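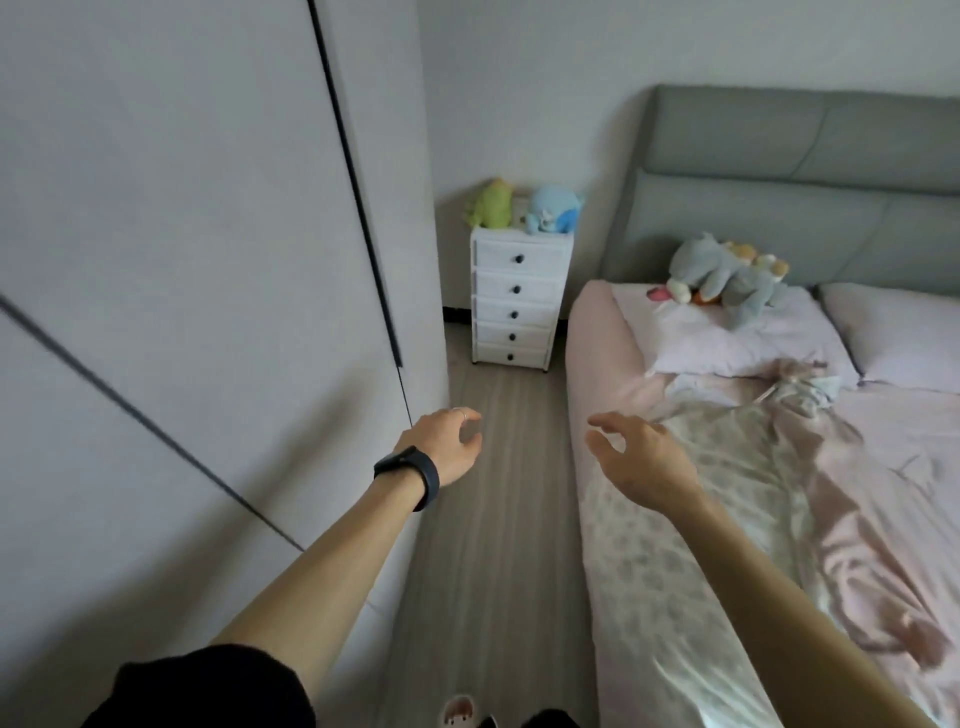
Push latches or handles for a flat-front wardrobe?

hurnberg_flat
Bedroom aisle is narrow, so I want no handles. Kilix quotes 200 for a set of 8 latches. Worth it?

leena_huttunen
No. Mine needed adjusting by June. Get slim handles.

dovetail12
Disagree. Mine have worked for 12 years – clean the plungers and check the door gap.
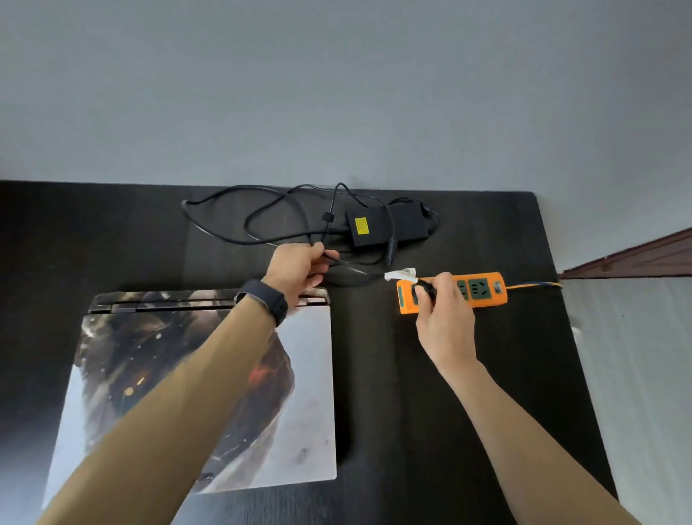 Photo: Leena Huttunen

leena_huttunen
I went plain in the desk corner too, but I'd still put handles on doors. Fingerprints show on pale fronts.

dovetail12
Then wipe them.

hurnberg_flat
Ordering two latches to test first.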